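Trondby tightens the rules on simulated robot trials

Robots that have never dropped anything in their lives will soon have to say so on the paperwork. From December, suppliers bidding to automate Trondby's parcel depots must list simulated trials separately from trials on real hardware, under a 19-page code of practice released this week.

The code follows a bid in which 578 successful grasps were reported in a single column. Reviewers asked how many had involved an object with weight. The answer was 10.

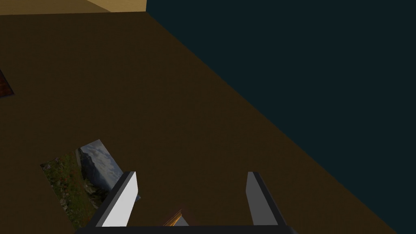 A simulated tabletop trial, with the gripper open near a landscape picture tile.

"We have nothing against simulation," said Edgars Kairys, who drafted the code. "We would like to be told when we are reading about it."

Suppliers must also publish their failed runs and name whoever decided what counted as a failure. Changing that definition halfway through a test series means starting over, a clause known in the Trondby office as the Lakgate rule. Lakgate declined to comment on the honor.

Aušra Vaher of Prydderch, which builds sorting cells, called the code overdue and slightly too long — her firm has asked for 30 more days to comply.

Related items
Comar recalls its safety checklist for safety review
Depot speed limits: who tells the carts?
Prydderch opens second test hall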